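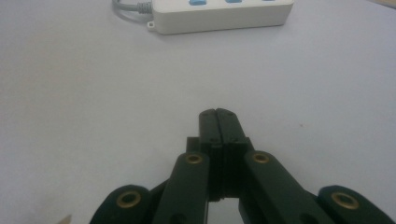 New Plolow programming textbook promises a lot for beginners

February 6, 2024 - Canen has released a second edition of its introductory programming textbook, Plolow from the Ground Up, and the publisher says a student with no background can be writing useful business software by the last chapter. That is a large claim for a book that spends its first 200 pages on variables and loops.

The new edition runs to 548 pages, most of them written by Gualtiero Mancuso, who teaches evening classes in the Plolow language. Canen says 100 of the exercises are new. A look through the sample chapters on its website suggests that "new" is being used generously. The payroll calculator is back with different names in it, and so is the movie ticket program.

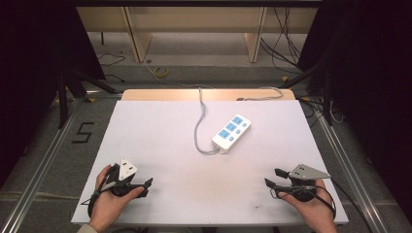

Mancuso defends the repeats. "Students need to do the same kind of problem more than once," he said. "I changed the ones that confused people." He would not say how many that was.

The bigger change is online. Each copy comes with a code for Stondus, a practice site that grades homework automatically. The code works for one student and expires after a year, so a used copy bought next October may come without any of the graded work. Canen describes this as "flexible access."

Konrad Jasińska, who runs the first-year programming course at Valentini College, tried Stondus with his fall classes before the book came out. He said it marked correct programs wrong when students put an extra space in the output, and that he ended up regrading by hand.
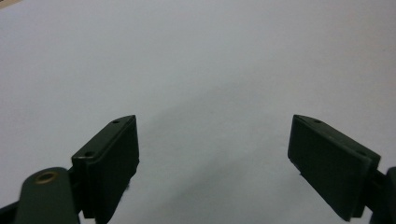 Canen says the spacing problem has been fixed. It also says 700 students took part in the trial and that most of them passed, but it has not released the grades or said how many would have passed with the old book.

Jasińska has not decided whether to switch. The first edition still covers everything on his syllabus - and the library already has copies. Instructors can ask Canen for a review copy, though the Stondus code is not included.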